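Keeping Fruit Happy in a Small Kitchen

I used to buy fruit on Saturday and toss half of it by Wednesday. Now I shop twice a week and wash berries only when I'm about to eat them – so much less fuzz! Apples live in the fridge drawer, well away from the lettuce. Lemons go in a jar with a lid (mine have lasted 3 weeks that way).

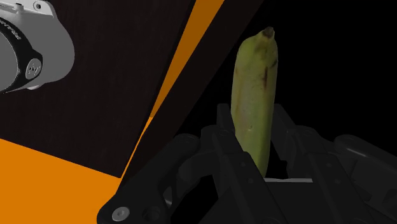 3 min read

Greenish bananas are my favorite to buy. I leave them on the counter, away from the avocados, and if I need them ripe fast they go in a paper bag with an apple overnight. Spotty ones get peeled and frozen for muffins.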